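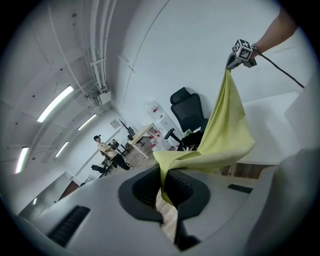 Yellow-green cloth over a gray seat back

Is a paid acting workshop worth it before community theater auditions?
Nour Harb
January 16, 2025

A group called Melis wants $90 for one evening of "audition prep." They say their students get cast more often, but I can't find any numbers. I've done two school plays and I need a one-minute monologue. Has anyone gone?

Karthik Herath
I'd ask who teaches it and how many people sign up. With 22 in the room you might get three minutes on your feet, and the rest is watching. "Cast more often" than whom? Our local director has never asked me where I trained. Read the whole play, time your piece, and do it for a friend who won't be nice about it.

Parveen Mollah
Went last year, it was ok. Mostly warmups. I did get a part after but only 7 people tried out so who knows. Ask if you get the money back if they cancel, I had to email twice.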